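The Glove Comes Upstairs

An open day at the Sesent hand lab, where the robots are mostly waiting for somebody to show them how

The elevator at Sesent takes its time. Long enough to read the sheet of paper taped beside the buttons: OPEN DAY, TOP FLOOR, FOLLOW THE WINDOWS. Which is good advice. The corridor up there curves, glass on one side the whole way, and you walk along it with the snow and the roofs down below you and a coffee in your hand and you forget for a minute what you came for.

Monday, January, gray out. Doors at nine. By half past there's a line for the first table and I am in it, behind a father with two girls in snow boots and in front of a man who wants everyone to know he used to repair sewing machines.

What we're in line for is a hand. Or a glove. The staff use both words and don't seem bothered. You put it on, you do something ordinary with a thing on a table, and the way your hand moved goes into a pile with all the other times somebody did it. The pile is the point. A robot hand in the next room gets trained on it and, some days, picks things up.

"Some days," says Nkechi Bashir. She runs the demonstrations here and is eating a bagel over a wastebasket. "Put that in. People come up expecting a butler."

She has the pile down to a number. 1505 recordings of cloth alone since the project started. Folding it, bunching it up, dragging it, dropping it. Cloth is the bad one. A cup is a cup wherever you grab it. A towel is a different shape every time you touch it, and the software has to start over working out what it's looking at.

I ask which recordings are any good.

"The boring ones."

She means it. Visitors show off. They flick the cloth, they do a waiter thing with it over the arm. All useless, or close to it. What she wants is somebody moving at the speed you'd move in your own kitchen with the radio on.

The table by the window

My turn. It is heavier than it looks and lighter than I'd feared. The girl in the red snow boots, who went before me, has left it warm. Somebody adjusts a strap, somebody else tells me to make a fist, open, fist, open. Then a nod, and I am on my own with a cloth.

I'm terrible. I know exactly how to pick up a cloth, have done it all my life, and the second I'm asked to do it I'm pinching at it like it might bite. My fingers go where they go but there's a kind of delay in my head. Thijs De Haan, on the laptop, doesn't look up. "Again," he says. Again. "Again, but don't think about your thumb." Try that sometime.

De Haan came to Sesent from Baert, a packaging firm, where he spent six years on machines that put lids on tubs. He liked the tubs. Every tub the same. He talks about them the way people talk about a town they grew up in.

"In a factory you make the world simple and then the robot is easy," he says. "Here they gave me the world."

I get 24 tries. De Haan keeps most of them, he says, and is kind enough not to tell me how many most is.

The marker cube on top is what trips people up. Everyone asks about it. The patterns on its faces let a camera work out where the hand is and which way it's turned, so long as it can see at least one of them. Visitors forget, roll the wrist under, lean in to look at their own fingers, and block the view with their head. Bashir says she could fill a room with recordings of the backs of people's heads.

Next door

The robot side is quieter. A rope across the door, folding chairs, a sign about not leaning on the rope. The arm comes from Udness and has been repainted, badly, by someone with a brush. On the hour it does its thing. The eleven o'clock show, I count over 20 people in there, more standing, and a baby.

It reaches for a dishtowel. Stops. Reaches again, gets a corner, lifts. There's a noise from the chairs, a sort of oh. Then the corner slides out and the towel drops and the arm carries on, very carefully, folding nothing. It puts the nothing down and squares up the edges.

Big applause. The baby cries.

Second go is better. It gets the towel, it gets the fold, a sloppy one, the kind you'd shove to the back of the closet. Third go it just sits there and a student goes and turns something off and on. Sewing machine man is delighted by this. He has opinions about tension. He gives them to the student, at length, and the student, to his credit, writes one of them down.

I ask Bashir how it does on a normal day, no audience. She pulls up last week: 198 attempts, and she scrolls through the results too fast for me to read, I think on purpose. "Better than last winter," she says. "Worse than the poster." The poster, by the elevator, shows a stack of perfectly folded shirts. Nobody here has ever seen it fold a shirt.

Lunch, sort of

Soup in paper cups, set out along the corridor. The money for all this comes partly from Pavholm, a care home group that wants to know if a machine could ever help out in a laundry room. A woman from there is eating standing up, coat still on, and I get four minutes with her before her ride. She doesn't want a robot with a face. She doesn't want it near the residents much at all, for now. What she wants is somthing that takes warm sheets out of a dryer at five in the morning when she has two people on shift and needs three.

Has she tried the glove? She has. "They told me I fold too fast."

Back at the tables it has thinned out and the afternoon is a different thing altogether. Less show. The staff take turns themselves now, in between visitors, with cloth and whatever else is handy, and it goes in long quiet stretches. Hand in, hand out. A word to whoever's on the laptop. You can stand right up close and no one minds.
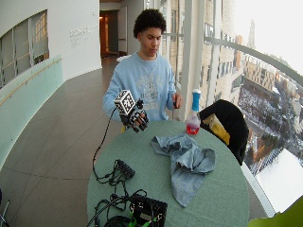
Glove on, cloth waiting: a session at the round table on the top floor.

I stayed longer than I'd planned. There's something restful in watching a person do a small job slowly on purpose. The light in that corridor is very flat and white in winter and it makes everybody look like they're concentrating, which they mostly are.

Around three the girl with the red boots came back, having dragged her father round everything else in the building, and asked if she could go again. Bashir said sure. No line by then. The kid did not show off. She picked up the cloth, put it down, picked it up, put it down, chatting the whole time to her sister about a dog. De Haan had stopped typing and was watching his screen.

"Who is this?" he said. "Can she come Tuesdays?"

She can't, she has swimming.

The last robot show was at four and I caught the end of it from behind the rope. Two folds out of three, and a third that was nearly one. Somebody had swapped the dishtowel for a bigger one, against advice, De Haan told me later, his own advice, and he was still a little sore about it. By then they were stacking the chairs. I still had the visitor sticker on my coat when I got home.

The lab opens to the public again in spring. Booking is through the front desk at Sesent, and the sessions with the glove go first. Wear short sleeves, or ones you can push up. The soup was lentil.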